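Maple Boards and Play Surfaces – Gallery

Dinley Workshop / Finished Work / Boards

Pages in this section: Boards, Trays, Block Sets, Repairs

This gallery covers the flat maple boards made at the Dinley workshop for toy libraries, preschools and therapy rooms. The boards go on top of an existing table and give a flat, quiet surface for block work. They are also used for sorting and stacking, and a few customers roll dough on them, in which case the finish should be specified at the time of order (see Finish, further down).

All boards are built from glued planks. Thickness is 18 mm after final sanding. Length and width are set by the customer's table, up to a long side of 900 mm. Anything longer is made in two parts with a loose tongue, and the join is left dry so the parts can be stored separately.

Stock

Planks are bought rough and kept in the shop until they stop moving. Straight-grained pieces are set aside for trays. Figured pieces go to the boards, where the pattern has room to show. Figured maple tears out easily under a hand plane, so the last passes are done with a card scraper and then sanded with the grain.

Color is not matched by stain. Boards from the same order are cut from the same batch where possible. Some variation between planks is normal and is not treated as a fault.

Board with shape blocks

Maple board on the blue perforated work table, with plastic shape blocks down the right side. The wavy grain and the darker swirling lines are strongest in the lower half. A straight glue seam crosses the board about halfway down, and there is a fainter one near the far edge.

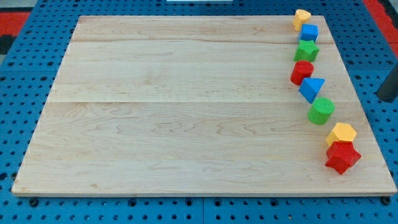 Blocks

The blocks are from the Kekana set, which we supply with boards on request. Shapes in the column include a cube, a five-pointed star, a triangular prism and upright cylinders, in yellow, blue, green and red. The faces have a fine pebbled texture. Replacement pieces can be ordered one at a time by shape and color. Please give both, as the same shape is sold in more than one color.

For stacking, the flat-topped shapes go at the base. Stars are best kept for the top of a stack or for sorting by outline.

Glue seams

Edges are jointed and glued under clamps without dowels or biscuits. Clamps stay on for 4 hours and the panel rests overnight before it is flattened. Seams are scraped level on both faces. Where two planks differ in figure the seam will always be visible, and no attempt is made to hide it. Where the figure runs across from one plank to the next, it fades.

A seam that can be felt with a fingernail is a fault. Return the board and it will be scraped again at no charge within the first year.

Edges

Edges are left square with a light break at the corners, enough to take the sharpness off. A larger round-over is available, but it reduces the usable area slightly and blocks near the edge tip more easily. Non-slip dots can be fitted underneath. They raise the board by a small amount and should be wiped now and then, as dust reduces their grip.

Finish

Standard finish is Broltuvel hard oil, two thin coats, rubbed back between coats. It darkens maple a little, toward honey, and leaves a low sheen. Boards for dough or other food use get plain mineral oil, which needs renewing when the surface looks dull.

Clean with a damp cloth and dry straight away. Do not soak. Crayon comes off with a drop of oil on a rag – test a corner first. Dents from dropped blocks can usually be raised with a damp cloth and a warm iron, followed by light sanding and fresh oil.

Storage

Store flat, or on edge with support along the full length. A board leaned at an angle against a wall through a heated winter will cup. If this happens, lay it flat with the hollow side down for several days before asking for a repair.

Ordering

Boards are listed in the Plituteck catalog under item 446. Send the length and width of the table top, the edge type, the finish, and whether blocks are wanted. The next batch of panels will be glued up in February.

Next gallery: Trays
Back to Finished Work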